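Sesholm puts its bench rules for two-armed robots in writing

I've been pestering the people at Sesholm about this since last fall, so I'm pretty pleased to say it finally happened. In April the shop put out its own house rules for two-armed robots working on ordinary tables, and the whole thing fits on 2 pages!

The rules grew out of a log that Märta Midtbø kept on the Flukamard project. She went through 881 grip attempts and wrote a note on every one that went wrong — 159 of them got a note, and a lot of those came down to cables lying where an arm wanted to go. (My own garage would do terribly on that score.)

So cables come first in the document. Before a run, a person traces each one from end to end by hand. Next is the grip check: stop after closing, look at the wrist view, and only then lift. Long parts get held low, near the end, and the second arm stays parked until the first has a grip. Märta told me the parking rule got the most grumbling, because it slows everybody down. She kept it in anyway.

The part I like best is the stop rule. Anybody standing nearby can call a stop, visitors included, and they don't have to explain themselves until later. Hellström, the shop across the road, plans to try the same rules on its Revo line this summer, and I'll drop by to see how that goes.
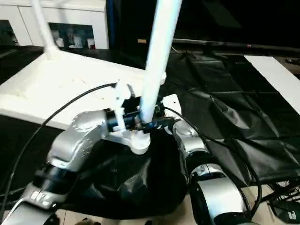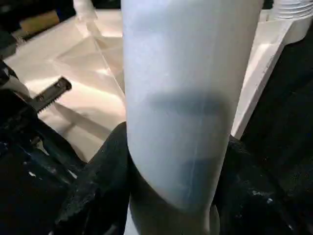
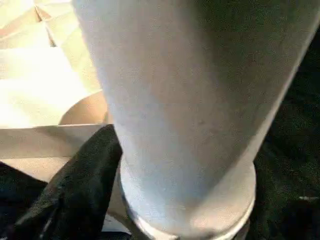
Gripper work on pale, rounded parts, in one wide view and two close ones.

Do small shops have to follow these rules?

They're voluntary, and they only apply inside Sesholm for now. Any shop can borrow them, but they don't replace the safety rules that already cover your workplace or the manual that came with your robot.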